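11/11/2020

**1/** Finally sitting down with a cup of tea to tell you all about the Viker open day, which I've been promising my sister (hi, Ginette!) I would write up before I forget half of it. Long thread, sorry, you know how I am.

**2/** They let 200 people through over the day, in small groups, everybody in masks and standing on little tape crosses on the floor. I got the last morning slot and was so afraid of missing it that I sat in the parking lot with a sandwich for half an hour.

**3/** Our guide was Blandine Joly, who has a lovely big voice, thank goodness, with the masks and the fans going. She started us at the big fenced-in cells (impressive, loud, I understood maybe a third) and then took us to the benches at the back, and that's where I fell in love.

**4/** The bench arms are small enough that you could picture one on your kitchen table! There's a camera down at the wrist, and a screen next to it shows you what the arm is looking at. I stood there with my mouth open behind my mask. 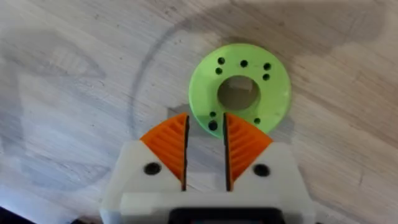 *Wrist view at the bench: orange fingers open, green ring just ahead of them.*

**5/** I'm a quilter, so of course I went straight for the ridges on those fingers. They fan out like a pleated collar! I asked Blandine if the pattern was for looks and she laughed and said to ask Killian, and Killian Lefèvre then talked to me for ten minutes about fingers that give a little when they press on something. Best ten minutes of the day.

**6/** He also told me they've done 2,000 practice picks on that bench since August and he still gets nervous when visitors are watching. Killian, I was nervous for you, dear.

**7/** A man in our group (Pascal, if you're reading, it was nice to meet you) wanted to know if it could fold his shirts. Not this one, not yet. I'd have paid for that on the spot.

**8/** Practical stuff for those who asked: it was free, you sign up on the Viker page, and the tour runs 2 hours. Wear flat shoes. The coffee was from a machine and tasted like it, but the cookies were very good and I had more than my share.

**9/** They're hoping to do another one in August if things calm down, and I've already put my name on the list. Solange, I put yours down too, so don't make plans!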